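Farkimgate Curved Monitor: Is the Curve Worth Paying For?

I was not looking for a curved monitor. My old flat one had started buzzing, the Farkimgate was marked down to 400 dollars at Quispe, and the product page promised I would feel "wrapped in my work." I do spreadsheets. I have no wish to be wrapped in them.

I've had it since September, so the new toy feeling is gone and I can be fair about it.

The picture is good. Text is sharp enough for my eyes and I can keep two documents open side by side without squinting. Does the curve help? The box says it reduces eye strain. My eyes are as tired at 10 at night as they ever were. Straight lines in a wide table looked bent for the first couple of weeks and then I stopped noticing, and I suspect that's most of what people mean when they say they've "adjusted."

My bigger complaint is the finish. The screen is glossy, and anything bright in the room ends up in it. Switch it off and you get a large black mirror. The store page calls this "deep contrast." I'd have taken a matte panel and slightly duller blacks.
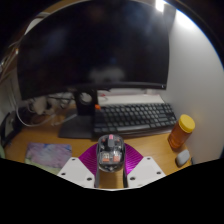 Then there's the stand. The hole in the neck for cables is a nice thought, but it only helps with the cables that belong to the monitor. Everything else on my desk still does what it likes back there. The base is flat, so you can set things on it, though it spreads out a long way and the keyboard has to work around it. Measure your desk before you order. I didn't.

Assembly took two tries. The manual is one folded sheet of drawings, and I had the neck on backward the first time.

I did look at the Curnell, which was 209 dollars when I checked, flat and smaller. For email and bills I think it would do the job. The Drustivis costs more than either and I couldn't find a reason why.

Would I buy the Farkimgate again? At the sale price, maybe. At full price, no. If you play games or edit video you may get more out of the curve than I do, but try one in a store first, and stand where the ceiling lights hit it.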